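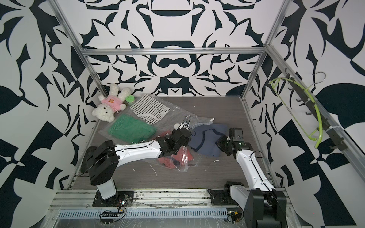 A navy blue shirt on the gray wood-grain board.

About Usik

Usik is a secondhand clothing business in Sudummont. We buy everyday clothes in good condition, sort and fold them, and sell them in the shop and by mail. Most of what we carry is plain: T-shirts, knit tops, sweaters, work shirts, pajamas and children's clothes. We do not sell shoes, coats or anything that has to be dry cleaned.

The shop opened with one rack and a folding table on Patwary Street. We moved to our present building after the upstairs tenant left, and we now use both floors. The ground floor is the store. Sorting, folding and packing are done upstairs, along with the mail orders. The stairs are narrow, so clothes go up in bags and come down in flat stacks.

How we sort

Every piece is checked under a lamp before it is folded. We look at the collar, cuffs, underarms and hems, then turn the piece inside out and look at the seams. Missing buttons are replaced if we have a close match. Small holes along a seam are sewn. Anything with a stain that stays after washing goes to Wirnik, a rag dealer who collects from us every 3 weeks.

Sizes are taken from the label when there is one. When the label has been cut out, we lay the piece flat and measure it across the chest and down the back. Those measurements are written on the tag and used in the mail listing. 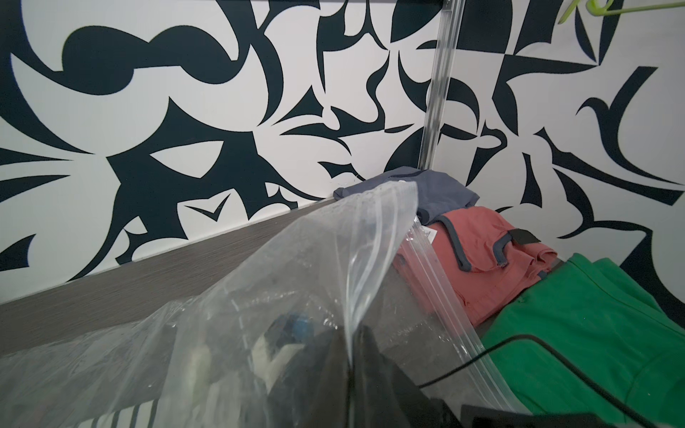
Folded knits are stacked with the heaviest at the bottom. We fold knits and hang shirts with collars. A sweater left on a hanger for a month gets points at the shoulders, and customers bring it back. T-shirts are folded in thirds lengthwise and then in half twice, with the neckline showing, so that a person can read the size without pulling the stack apart.

Colors are kept together within a size where there is room. Stripes and prints get their own section because customers ask for them that way. Pieces with contrast trim go with the main color of the fabric.

Mail orders

Orders received before noon are packed the same day, Monday through Friday. Each piece is refolded, checked against the listing and wrapped in paper. We reuse boxes when they are clean and sound. The mail side has 434 listings at present, and the store carries a good deal more that never gets listed.

Returns are accepted for 19 days from delivery if the tag is still attached. The refund covers the clothing and not the postage, unless we made the mistake.
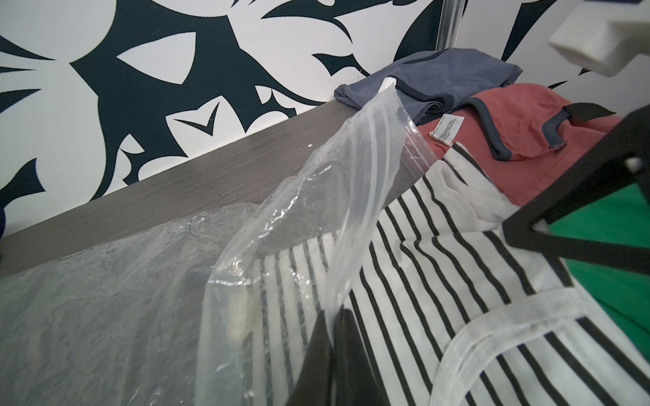
Care labels are left in whenever they are still readable. If the print has worn off, we note the fabric as best we can judge it and suggest a cold wash. Dark piping on a light or bright garment can bleed the first few times it is washed, so we recommend washing those pieces separately.

Selling to us

Bring clothes washed and dry, in a bag or box you do not need back. We look through them while you wait if there are fewer than 20 pieces. Larger lots can be left overnight. Payment is in cash or store credit, and credit does not expire. We do not buy underwear, swimwear or uniforms with a company name on them.

Finding us

Usik, 118 Patwary Street, Sudummont. The entrance is on the side, next to the parking lot. The store is closed on Sundays.

Page updated Sep 9, 2026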